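Store cupboard sort-out, the quick way

Did mine in December, wrote this up after Doaa Chraibi asked how. One afternoon. You need a cloth, a pen, masking tape, a box for stuff you're giving away.

1. Everything out. All of it, even the back corner. Put it on a table so you can see what you've got.

2. Check dates. Tins first, they're quick. Best before is about quality, use by is the one to bin on. Badly dented on the seam, bulging or leaking, bin it whatever the date says.

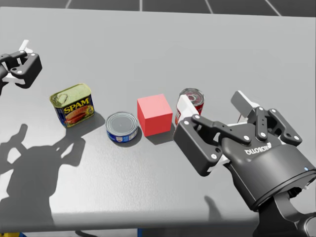
3. Wipe shelves. Warm water, drop of washing up liquid. Let them dry properly or the packets go soggy at teh bottom.

4. Write the date on the tape, big, stick it on the front. Oldest at the front, new at the back. Flour and rice into jars. My flour jar takes 300 g which is daft, get a bigger one.

5. Heavy tins low down. Light stuff up top. Baking things together, breakfast things together, don't overthink it. 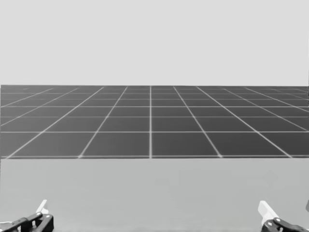
6. List on the inside of the door. Cross off as you use. I never kept this up till I tied the pen to the handle.

Spares you won't eat, food bank box, but check what they're short of first. Ours always wants tinned fruit and never more beans.

Takes me 30 minutes now if I do it every couple of months. Longer if you've got a freezer to do aswell, will do a seperate page on that.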